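## Memory removal cell: gripper slips on the second module

**shihchieh_k** wrote:

Hello all. I continue my small project in our shared workshop, where the arm should take memory modules out of old desktop computers before we send the cases for recycling. The arm goes to the right position now, but the fingers slip in one of three tries, mostly at the lower module. I tried grip force 33 and then 115 in the Merna software (the scale goes to 200) and I don't see much difference.

The case lies on its side on the slatted table, and the printed fixture plate stands to the left of it.

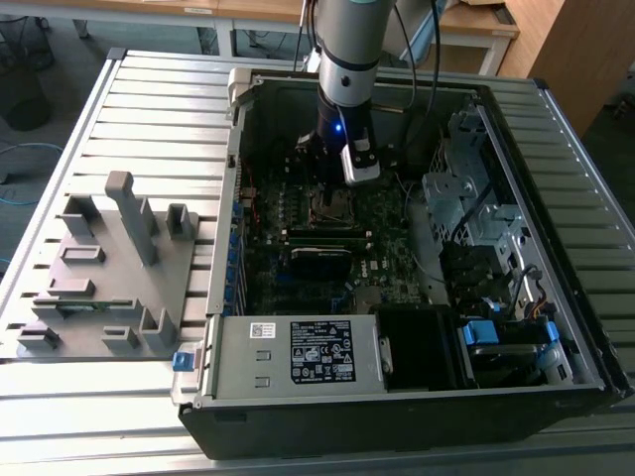
*Arm over the open Dell tower, gripper just above the board. Fixture plate on the left.*

The modules lie horizontally from this side, so I must turn the wrist before I close the fingers. Maybe the angle is wrong by a little. Does anybody have experience with this?

**tienfu.mok** wrote:

More force will not help you. Do you open the clips at the ends of the slot first? If one clip is still closed, any gripper will slip, and with 200 you will break the slot.

**shihchieh_k** wrote:

I open them by hand for now. I checked them again today, both ends.

**Bezawit_A** wrote:

I would look at the finger pads. Ours were plain printed plastic and they slipped on everything. We glued on thin rubber from a bicycle tube and the problem was gone the same evening. Rub the plastic with sandpaper before the glue, or it comes off.

**tienfu.mok** wrote:

I don't agree with rubber for this. It holds well, but it also bends, so the module comes out crooked and gets stuck. I would cut a shallow groove in the finger — then the edge of the module has a place to sit.

**Bezawit_A** wrote:

It bends if it is thick. Bicycle tube is not thick. And a groove fits only one kind of module, but he will get all kinds of computers.

**oiling_y** wrote:

Can I ask about something else? How is the case held on the table? When I pulled cards with my Rakon arm, the whole case lifted a few millimetres and I blamed the fingers for 12 evenings. Two clamps on the slats solved it.

**shihchieh_k** wrote:

It is not clamped, I thought the weight is enough. I will watch it from the side next time. I will print the grooved fingers as well, but the printer is reserved until December, so first clamps, then rubber.

**tienfu.mok** wrote:

Fine, but change one thing at a time please, and write here which one it was.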